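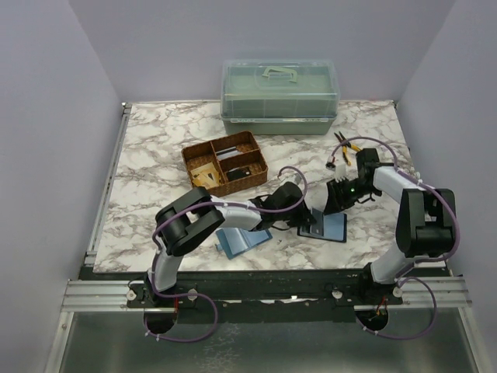 The following account concerns a dog named Arno, a seven-year-old German Shepherd cross, and the events on the river path at Pludov last November. I have been asked several times to set the matter down in writing, and I do so with the consent of his owner, Despina Halilović, who has read the text and corrected two points of detail.

Ms Halilović walks Arno twice a day. In the morning they keep to the streets near her home, and in the late afternoon they take the path that follows the river from the old weir to the footbridge at Krasniqi. The path is paved for the first part and then becomes gravel. There are no lamps beyond the weir. At that time of year it is close to dark by half past four, and she carries a torch and puts a reflective collar on the dog.

On the afternoon in question they had passed the weir and were walking towards the footbridge when Arno stopped. He is not a dog who stops without cause. Ms Halilović called him on and he did not come. She states that he stood with his head low, facing the bank, and gave a single bark. When she turned back to fetch him he went down through the reeds, pulling the lead out of her hand.

She could not see him at first. She could hear him, and she followed the sound with the torch. Arno was standing at the foot of the bank beside an elderly man who had slipped from the path and could not get up. One of the man's legs was in the water. He was conscious but very cold, and he could not say how long he had been there. He told her later that he had called out to two cyclists and that neither had heard him.

Ms Halilović telephoned for an ambulance at 4.40 p.m. She then climbed down and managed to move the man's leg clear of the river, though she was not able to lift him. The operator told her to keep him warm and awake. She put her coat over him. Arno, without any instruction, lay down against the man's side and stayed there.

The ambulance crew reached the weir in 17 minutes, but the gravel section is too narrow for a vehicle and they had to come the remaining distance on foot. Ms Halilović has asked me to record that she could not leave the man to guide them, and that it was the dog's barking which brought them to the right place. He had been silent until he saw their torches. He was also reluctant to move away once they arrived, and one of the crew had to work around him for a short time.

The man was treated for a broken hip and for the effects of cold. He spent several weeks in hospital and is now living with his daughter. He does not wish to be named. He has since met Arno again, at his own request, and I understand that the meeting went well and that a quantity of roast chicken was provided.

I should add something about the dog's history. Arno came to Ms Halilović from the rescue kennels at Lisside, where he had been for most of a year. His first owner had died and no relative was in a position to keep him. The notes that came with him described him as "wary of men, pulls on lead, not suitable for a first-time owner". He had been returned once already, after 40 days, by a family who found him too strong.

Špela Pavlović, who managed the kennels then and has since retired, remembers him well. She wrote to me that he was a difficult dog to place, since visitors tended to see him at his worst, standing at the wire and barking. In the exercise yard he was calm. She had formed the habit of sitting with him at the end of the day, and it was she who suggested to Ms Halilović that they walk together outside the kennels several times before any decision was made. They did so on five occasions. Ms Pavlović recalls that on the last of these he lay down on Ms Halilović's feet while the two women were talking, and that the paperwork was completed that same afternoon.

His training was not quick. For the first few months he wore a muzzle in public as a precaution, and Ms Halilović walked him at hours when the path was quiet. She attended a weekly class with him for two winters. He still pulls on the lead -- as the events described above make plain -- and he still dislikes men in hats. The man on the bank had lost his hat in the fall, and Ms Halilović has sometimes wondered whether this made any difference.

After a short notice appeared in the local newsletter, a number of readers sent money with the request that it be spent on the dog. Ms Halilović did not feel able to accept it for herself. The sum came to 1,394 euros, and with the agreement of the donors it was passed to the kennels at Lisside. Of this, 749 euros went towards new heating in the older block, where Arno himself was housed. The remainder has been set aside for veterinary bills.

The condition of the path is a separate question, and I have written to the council about it. The bank has been worn away in at least three places between the weir and the footbridge, and there is no rail at any of them. A reply was received in which it was stated that the section would be inspected in the spring. I shall report here on the outcome of that inspection when it is known. In the meantime, those who use the path after dark are advised to carry a light and to keep to the side away from the water.

Arno is in good health. He has put on a little weight over the winter, and his afternoon walk has been lengthened accordingly.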